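Kometti Hand Kit: Nine Days of Letting Go

22 November 2019

I wanted to like the Kometti. The box is handsome, the manual is printed on better paper than my diploma, and setup took us one morning with a single argument. Then it started dropping things.

The fault is easy to describe. Give either end effector something thin and flat, ask it to hold on, and at some point the grip force falls to zero for no logged reason. We ran 200 holds of circuit cards with the two-finger gripper and lost 9. Support called this "within expectations." Mine were higher.

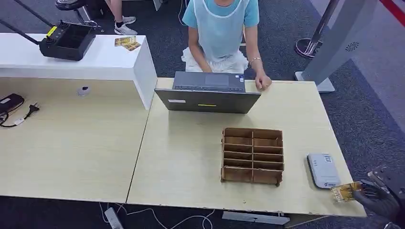

Circuit card in the gripper, cardboard organizer on the desk.

Saadet Dağdelen went through the logs and found error 772 before every drop. The manual's entry for 772 reads, in full, "Reserved." She swapped the power supply, then the cable, then her opinion of the company. The drops continued.

What bothers me more is the open command after a fault. The fingers spring wide at full speed, with no warning tone, and the emergency stop doesn't interrupt them. Imelda Javier got a rapped knuckle in August on our loaner unit and was told a patch was coming. It came. It changed the menu font.
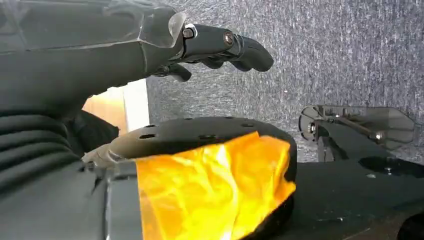 Gripper fingers in the open position.

The five-finger hand costs more and fails more gracefully. It pinches cards between thumb and fingers, and when 772 strikes, the card tends to sag before it falls, so you get a moment to say something unprintable.
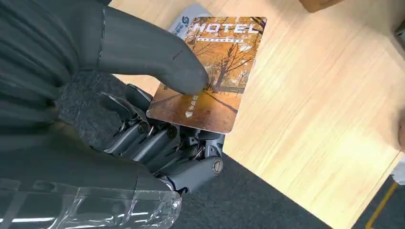
Verdict

Two stars out of 4. Lovely joints, decent reach, firmware I wouldn't trust with a sandwich. If you already own one, keep your hands clear after any fault and cut power at the wall. If you don't, the older Madigan is uglier and holds on to things.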